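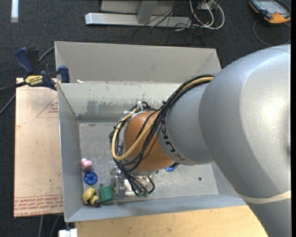
Why would anybody need a whole company for bins, a reader of our newsletter wrote in to ask, when you can put parts in a cardboard box and be done with it?

We love that question! We get some version of it every time we set up a table at a trade show, and it usually turns into a long and happy conversation. Calden makes, repairs and re-welds open-top sheet-metal bins for shops that handle small loose parts, and we have been at it long enough to have strong feelings about corners.

Cardboard is fine for a week. Then the bottom goes soft, a corner opens up, and you're on your knees with a magnet looking for washers. A steel bin stays square. You can drop castings in it all day, drag things across the floor of it, tip it, hose it out, and the worst you'll see for years is scratches along the top edge where everything gets knocked on the way in and out. We think those scratches look good, by the way. A bin with a chipped rim is a bin in use, and we'll happily repaint one if you ask, but most people don't ask.

What we make

Our standard catalog has 128 bins in it, from shallow trays for fasteners up to deep rectangular ones rated for 300 pounds. Most are gray. (We do other colors, and we did a very cheerful green run for a school workshop in Stallinard, but gray is what people order.) The Dravix is our best-known model, with a sloped side so the last few parts are easier to get at. Anyone who has emptied a deep bin knows about those last few parts. They slide into a corner, they lie flat against the wall, and they take longer to get out than all the rest put together. We spent a whole winter on that slope and we're still fiddling with it.

We also make dividers, lids, label holders and stands, and we'll build to your drawing. A pencil sketch with measurements on it counts as a drawing.

What we fix

Send us your old ones! Split seams, bent rims, feet that have gone missing, that one side somebody backed a pallet jack into. It doesn't have to be one of ours. If the floor is sound we can nearly always save the rest, and a repaired bin costs a good deal less than a new one. If it's past saving, we'll tell you before we start and you won't be charged for the look.

Where we are

There are 11 of us, in a long brick building on Hodoroagă Street, with the press brake at one end and the paint booth at the other. The front room has shelves of sample bins you can pick up, fill and tip out. Bring a bag of your own parts and try them, that's what the room is for. Kids are welcome up front and tend to enjoy it more than the grown-ups do.

We open at 7 in the morning, and on Saturday we're here until noon for pickups and repairs. Orders under 200 bins usually come out of stock. For anything bigger, give us a call first so we can check how much sheet we have in. Parking is in back, and the loading door is the one with the dented frame (we keep meaning to fix that too).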